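Project report, simulation track – block sorting with a seven-joint arm
Team Plovinstead, robotics elective, second semester
May 6, 2018

## 1. Task

The course handout asked each team to pick a manipulation task, build it in simulation, and report a success rate over a fixed set of trials. Our team chose sorting by platform. Cubes start at random positions on two colored platforms, and the arm has to carry named cubes from one platform to the other. A trial passes if every named cube rests on the target platform when the time limit runs out and none has fallen to the table.

Stacking was considered in November and dropped. Two other teams had already taken it.

## 2. Setup

The simulator is Tarigan, the package installed on the lab machines. The arm model came with it. We added the table, the platforms and the cubes ourselves. One platform is a thick slab and the other is a thin pad, so the release height is different on each side. This was done on purpose. With equal heights, a fixed release height passed nearly everything and the planner had little to do.

Cube positions are drawn at random at the start of each trial, with a minimum spacing of 40 mm between faces. Rotation about the vertical axis is also random. Cubes have the same mass and friction and differ only in color.

## 3. Controller

The controller is a state machine with nine states, written in Python:

- `home`, `select`, `approach`, `descend`, `close`
- `lift`, `transfer`, `release`, `retreat`

Cube poses are read directly from the simulator. No vision is used. The first version sent joint targets straight to the arm, and the wrist sometimes swung through the slab during `transfer`. The second version plans in Cartesian space with a waypoint above the gap between the platforms. The third adds a check after `lift`: if the distance between the fingers is less than the cube width, the state returns to `select`.

Settings are kept in one file:

```
approach_height: 0.12
release_clearance: 0.006
grip_force: 9
step_limit: 245
```

## 4. Results

We ran 175 trials with the final version. The step limit of 245 applies to each cube move, and a move that reaches it ends the trial as a failure. Logs were written by Wosa, the course logging script, and are in the shared folder under `final/`.

Failures fell into two groups. The larger group was edge placement: the cube was released too close to the border of the platform and tipped. The smaller group was contact between an open finger and a neighboring cube during `descend`. A rotated neighbor makes this worse, as its corner reaches further into the space the finger needs.

Raising `release_clearance` made tipping more frequent. Lowering it below 0.004 caused the cube to be pressed into the slab, and the solver then pushed it out sideways – in one run, clear off the table.

## 5. Remaining work

- Choose the grasp angle from the neighbors' poses as well as the cube's own.
- Shrink the allowed release area by half a cube width on each side.
- Repeat the trials with noise added to the poses.
- Port the controller to the Prustari arm in the teaching lab, if bench time is available.

The gripper crosses between the platforms at the waypoint height in `transfer` and comes down only in `descend` and `release`. Plots of both are in the appendix folder.

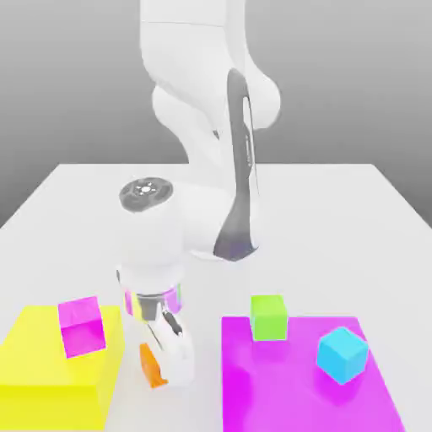
**Prustari:** Shrinking the release area should take care of most of the tipping, but check how much room it leaves once two cubes are already on the target platform. With the 40 mm spacing rule you may run out of valid spots before the last move. I'd log the number of rejected release points per trial before changing anything else.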